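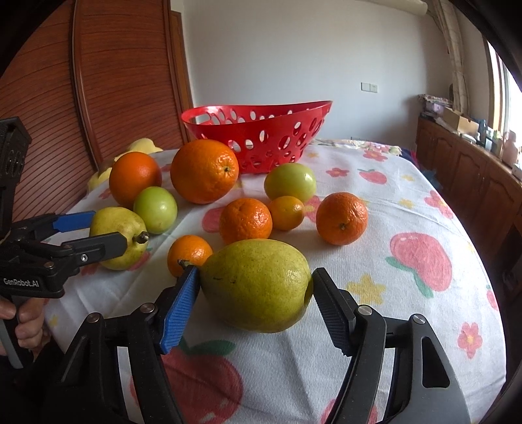

Berkora 6 and the case of the trailing space

If your nightly contact sync has been quietly skipping people, we have found out why, and it's a little embarrassing. A customer in Erville wrote in to say that 716 of her 1,035 accounts were coming across and the rest were staying home. No error, no warning, just a green check mark and a cheerful "Sync complete."

Seidu Atinga spent most of a day with the logs and came back looking tired. The Jirmont connector compares account codes as plain text. At some point the import screen began padding short codes with a space at the end, so "ER204" and "ER204 " were treated as total strangers. Any record that didn't match was dropped, and the drop was logged at a level that is switched off by default -- by us, some years ago, to keep the logs tidy.

The fix is in patch 19, on the downloads page as of 16th December. Install it, restart the sync service, then run a full sync once. The first run will be slow. Go have lunch.

If you can't patch yet, open Yakubu, go to Account Codes and run Trim All. It has to be repeated after every import, and it asks "Are you sure?" twice. Yes, both times.

A proper rewrite of the matching code is planned for February. Skipped records will also show up in the summary email from now on, right under the green check mark.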